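Can I use a cutting mat as a place mat under a bread bowl?

Home > Kitchen & Table > Serving and storage

Posted by hervieu_kitchen, March 20, 2020

I have a small craft table that I want to use for breakfast. There is already a green self-healing cutting mat on it, the kind with the white grid, and it covers the whole top. My sister-in-law says to leave the mat where it is, put a plastic bowl on it, put the rolls in the bowl and stop fussing.

I'm not convinced. First, the mat was sold for cutting paper, and I can't find one word on the Vetton package about food. Second, the bowl is pink plastic with a smooth inside, and every bread article I read says plastic makes crust go soft. Third, rolls always seem to end up next to the bowl instead of in it, so they would be sitting right on the mat anyway.

Does anybody really do this? I buy 6 rolls at a time and they are the flaky, shiny kind, so crumbs matter. I don't want to hear "it's fine" without a reason.

jeravov_bakes wrote:

I'm a doubter too, but you have three separate worries there and only one of them bothers me. Same kind of setup:
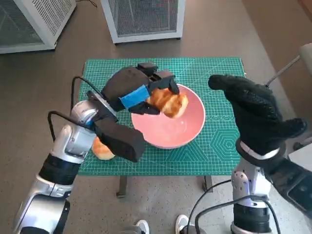
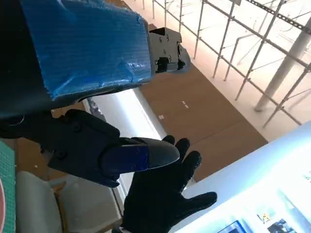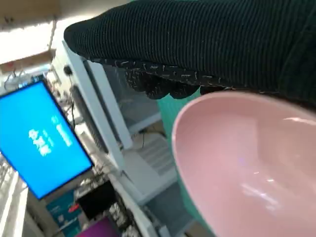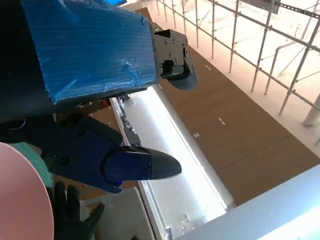 The first one has the green mat, the pink bowl and a roll sitting next to it, like you describe.

The mat

Under a bowl, I see no problem. A bowl is a bowl, and the mat is only holding it up. Bread straight on the mat is where I would say no. Craft mats pick up knife cuts, glue and pencil dust, and flaky crumbs work down into the cuts. "Self-healing" means the cut closes up. It does not mean the cut is clean. If the maker doesn't say food safe, assume it isn't. Also keep hot pans off it, as these mats warp and don't flatten out again.

The bowl

I wouldn't believe half of what those articles say. Plastic doesn't soften crust by itself. Trapped moisture does. Put fully cooled rolls in a wide, open bowl for the length of a breakfast and I doubt you could tell plastic from wood. Put warm rolls in it with a towel over the top and yes, the bottoms will go soggy. I let mine cool 20 minutes first and put a folded cloth napkin in the bowl.

The rolls next to the bowl

Get a bigger bowl, or put out fewer rolls. A wide, shallow one fills up fast.

illside_2 wrote:

Been doing it 7 years never had a problem. Just wipe it.

plainpantry wrote:

Wipe it with what, though? I tried "just wipe it" on mine and the crumbs stayed along the grid lines, where the printing was slightly raised. Cool water, a little dish soap and a soft brush got them out. Then I dried it flat. The dishwasher would wreck it, in my opinion, though I haven't tested that and don't plan to.

I also don't agree that cooled rolls are fine in any open bowl. For breakfast, sure. Leave them out until dinner and the crust loses its snap whatever the bowl is made of. A paper bag does a better job for the afternoon, and a few minutes in the oven brings back most of the rest.

If you want that mat under the bowl for looks, lay a cheap cloth over it and shake the cloth out over the sink.

hervieu_kitchen wrote:

Thanks. I'll go with the cloth, and I still don't trust the mat. Does the napkin in the bowl have to be cotton?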